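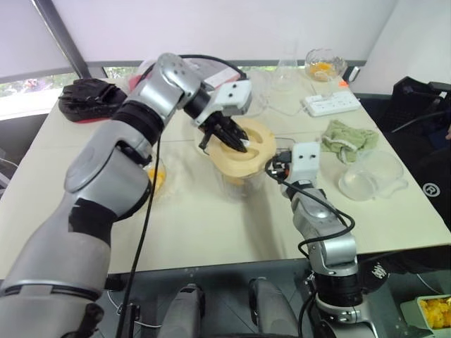

Biser Mobile Customer Care
Ticket subject: Woline handset, call volume drops and battery drains overnight
Status: Open, awaiting parts

Issue reported
The customer states that the earpiece volume on the handset falls to a very low level after two minutes of a call. Speakerphone is not affected. The customer also reports that the battery falls from full charge to 52 percent overnight with the screen off.

Initial checks
The customer was asked to restart the handset, remove the protective case and clean the earpiece opening with a dry brush. No change was reported. The SIM card was moved to a second handset, where call volume was normal.

Entry, 14th June
Handset received at the Lombardi service desk. Software was found to be two versions behind and was updated. The battery was then tested for one night in safe mode and held its charge within normal limits. The drain was traced to a weather application by Cavimari, which was requesting location data without pause. The application was removed with the customer's consent. 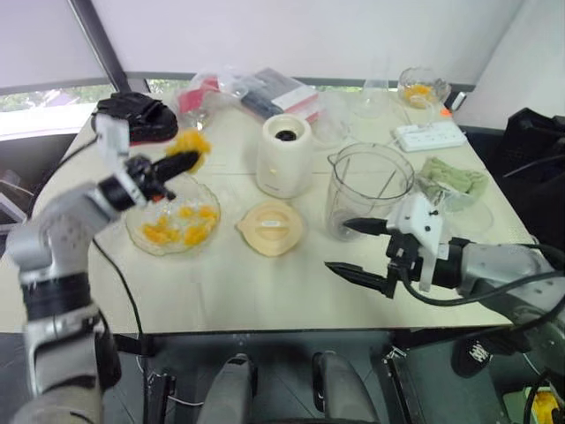
Mango pieces and a clear glass bowl.

Follow-up entry
The earpiece fault remains. On a test call of about 55 seconds the sound was clear - the drop occurs only on longer calls. A factory reset did not correct it. The earpiece module is to be replaced under warranty.

Action required
The part is on order and is expected in July. The customer has been advised to use the speakerphone or a wired headset until then. The customer should back up all photographs and contacts before returning the handset, as stored data may be erased during repair. Replies to this ticket should keep the subject line unchanged.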